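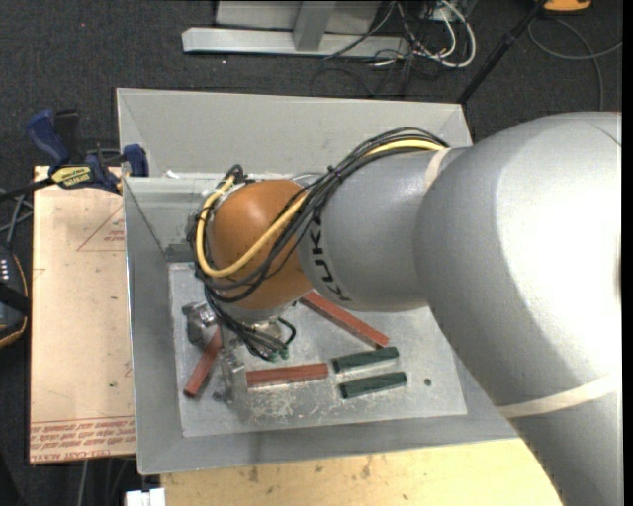 Moving the sourdough starter (and everything else) to Asthorpe

19 December 2023

Quick one. Well, not quick. I have 20 minutes before the oven beeps and a lot to get down before I forget it all.

So we moved. Out of the flat in Bastness, into the little house in Asthorpe, the one with the green gate I kept going on about in the fall. Boxes everywhere still. No idea where the good scissors are. But the starter made it – jar wrapped in a bath towel, wedged between my feet on the passenger side, lid on loose so it could breathe. Four hours in the car. It burped all over the towel somewhere after the Flakberg exit and the whole car smelled like beer and old apples.

People keep asking if you can move a starter in winter. Yes. Feed it the night before, a bit stiffer than normal, more flour than water so it goes slow. Don't fill the jar past halfway. I filled mine past halfway. See towel.

Where it lives now

The kitchen here is cold. Really cold, stone floor, window over the sink that doesn't quite shut. In the old flat I kept the jar on top of the fridge and it doubled by lunch every day without me thinking about it. First week here it just sat there. Gray water on top, three bubbles, sulking. I fed it twice a day and got nothing and was about ready to dump it and start over.

Then I put it in the cupboard next to the hot water tank, with the towels and the spare light bulbs. Next morning it was up and over the rim. So that's its spot now. Everybody in the house has been told not to put socks in front of it.

The water tastes different too. Harder I think, there's already a white ring in the kettle. I let a jug of it sit out overnight before I use it, which may do nothing at all but it makes me feel better.

The oven problem

Old oven: gas, hot, burned the left side of everything. New oven: electric, came with the house, the numbers are rubbed off the dial. I've marked where I think the hot end is with nail polish. First loaf came out the color of a paper bag. Second one was black on the bottom and raw in the midle. Third one we ate, with a lot of butter.

What I'm doing for now, it's my normal loaf with less water:

900 g bread flour, whatever the store has
300 g starter, lively, fed that morning
Water until it feels like a dough I can pick up without swearing
Salt, a good spoonful

Mix, leave it, fold it when I walk past. In the old place it was ready to shape by mid afternoon. Here it takes till after supper, so I shape it late and leave it in the back porch overnight, which is colder than my fridge. Plate on top, and a brick on the plate. There's a cat that comes by.

Makes two loaves. Heavy pot, lid on to start, then lid off until it looks done. I know that's not a real instruction. Look at it through the door. Brown, then a bit browner than you're comfortable with.

Flour

I had a big sack of Sikder rye left over and it came up with us, under the winter coats. The coats now have rye in the pockets. I've been putting a handful in with the white and it helps, the starter wakes up faster with a bit of rye in the feed. If you have a sad jar, try that first before you go buying anything.

There's a mill shop out on the Flakberg road that's only open mornings. Havent been yet. Keep getting there at the wrong time, or meaning to go and ending up at the hardware store for picture hooks again. January maybe.

Other stuff

The loaf tins turned up in the box marked BATHROOM. The bread knife has not turned up at all, we're using the little serrated one that's meant for tomatoes and the slices are like doorstops on one side and nothing on the other. Good toast though.

Someone asked in the comments about freezing. Yes, slice it first. Ok, the oven's beeping, got to go. I'll put the cinnamon bun thing up after the holidays, if I can find the notebook.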